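Back to the allotment, the slow way

By late August the plot at Bisht Lane looks like a place somebody left in a hurry. Bolted lettuce. Marrows the size of a small dog. Bindweed up the beanpoles and half way across the path. I took it on in spring with big plans and one good fork, and I am writing this on 27th October with mud to the elbows, so something must have stuck.

There are 48 plots on the site and a waiting list of 147 names. Mine came up after seven years. Seven! I'd moved house twice by then and nearly said no.

What I wanted to know was why people give up. Most who do, go in the first summer. The plot is too big, the weeds are quick, and work and rain between them eat the weekends. You dig the whole lot in April, very proud, and by June it's green again with all the wrong things.
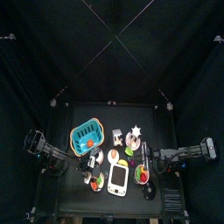 How much of a new plot should you dig in the first year?
A third, and cover the rest. Old carpet used to be the thing but a lot of sites have banned it, so cardboard weighed down with muck, or a proper weed sheet if you can stand the look of it.

I didn't do this. I dug everything, then went to a wedding, then had a cold. The couch grass was delighted.

Down at Rolard, the bigger site over the railway, they've started cutting plots into halves and quarters for new people. Cheaper rent, less guilt. A quarter plot is a few beds and somewhere to put a chair. You can keep on top of it in two evenings a week, even in June, and if you're still turning up after a year you can ask for more. Some do. Plenty find a quarter is just right and stay put.

Water is the other thing. Ferkitz, the little site behind the school, has one tap for everyone and it's at the bottom of the hill. So — butts. Gutters on every shed, however wonky. Several sheds there are mostly gutter by now.

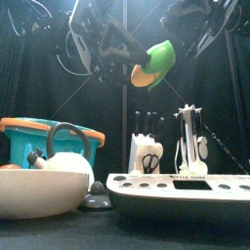
What to grow when you haven't got time

Potatoes first. They fill the ground, they shade out a fair bit of the weed and they forgive you. Then courgettes, but two plants, not the six that came in the tray. Broad beans sown in autumn. Chard, which will stand there looking cheerful till the frosts and usually after. Rhubarb if you can beg a crown off a neighbour, and leave it alone the first year, no picking, however much you want crumble.

Skip cauliflowers. Skip celery. Sweetcorn is lovely but the badgers know the date better than you do.

Fruit is the real answer for lazy people and I wish I'd started there. Currant bushes want a prune in winter and a net in summer and thats about it. Autumn raspberries you cut to the ground in February. Done.

Money — I spent £51 on seed and plants this year and a silly amount on netting. Whether it's paid I don't know, I stopped weighing things after the first beans. The shop tomatoes tasted of nothing in September, put it that way.

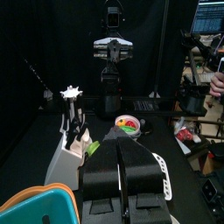

A reader on the Florow site wrote in after my last piece to say that I was far too gloomy about beginners, that her own plot was a jungle for two summers and she cropped it anyway, picking beans out of the nettles in long sleeves. She'd sooner have a messy plot than a tidy one with no one on it. She also says to sow garlic now, before the ground gets cold, and never mind the weeding till spring.

Fair enough. Garlic went in this mornng, two rows, next to the chard. Still got the shed roof to felt before the weather turns, and the far end to cover, if I can find enough cardboard.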